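Thursday, 6 something a.m.

Up before the bus. Coffee, toast, no butter left. Said I'd do all the fabric stuff today, every bit of it, before the weekend, and I'm writing that down so I have to.

Sweater first. Rust red, fuzzy, still has the long paper tag hanging out of the neck, all that tiny print. Laid it face up and brought a sleeve across, then stopped to answer the phone. Dentist. They moved me to 2. Fine. Still not sure I'm keeping it – the color is great, the fuzz gets on everything. There's a white speck of lint on the front and I keep looking at it.

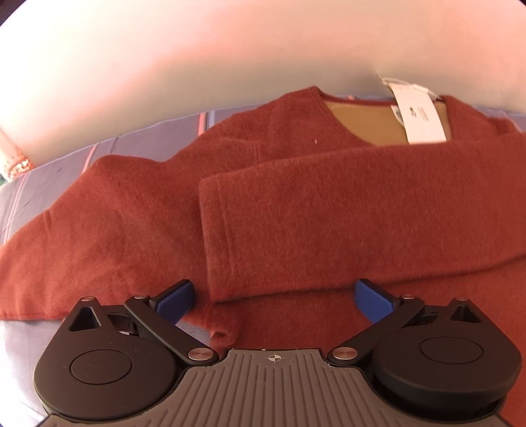 Later, same day

Dentist done. Nothing wrong, have to floss. Picked up butter and the wrong lightbulbs. Zepeda was closed again, sign on the door says back in May, so no drawer liners and the bottom drawer just has to wait.

Back to the reds. I want everything in that closet folded to the same width so the shelf stops leaning. It never works, the soft things wont hold a crease. You get one side straight and the edge on the other side rolls up on itself like a rope, then you pull the rope out and the first side goes. Did that over and over. Radio on. Missed the entire weather.

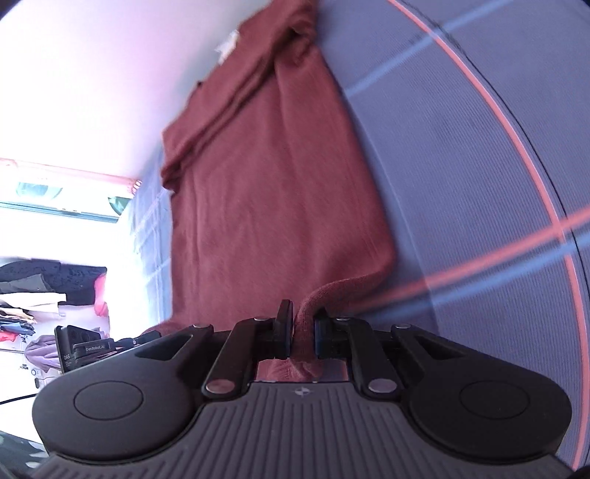 Mal-soon Gil on the phone, told me to quit pulling at the corners. Lay it out, smooth from the middle, leave it alone a minute and then fold in thirds. She has done hers that way since the apartment in Noden, and she says mine were always too tight anyway. Also do I have her casserole dish. I do. Top shelf, behind the rice.

So tried thirds. Better! Bulkier, but it stays put. Trouble is the rounded corners, where are you supposed to aim with a rounded corner. And the little pale tag, always poking out on the side you wanted on top. Could snip it off. Then I'd never know how to wash it. Left it.

Note to self: the gray wants vacuuming too, red fuzz shows on it like crazy.

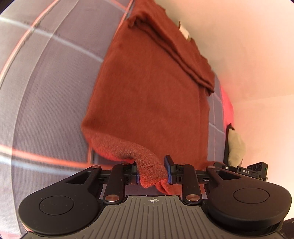 By Soo-ah Um
Flestirthorpe

9:20 pm. Ate standing up. Eggs. Moved the whole operation to the bedroom becuase the light is better and I could sit down.

Plaid sheet is staying on, it's wrinkled but I am not ironing a sheet for anyone. Red heap on top of that, all ridges. Found the seam, at least, and once you have the seam you know which way is long. Frayed bit down one side. Needs a stitch or 2, brown thread would do, the red I have is too pink. Thread's in the Carnano tin with the buttons. Probably.

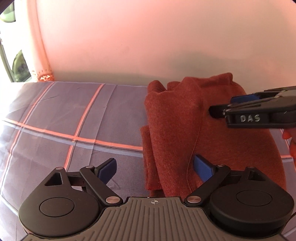 House Diaries, No. 8, page 34

Got into the tin. No brown thread, plenty of buttons, a key that fits nothing. Fray can wait for the weekend.

Closet shelf is half done. Towels left, pillowcases after that, haven't even looked at the winter bag. Casserole dish is by the front door so I trip on it and remember.

Lightbulbs – take back tomorrow, receipt's in coat pocket. Bed now.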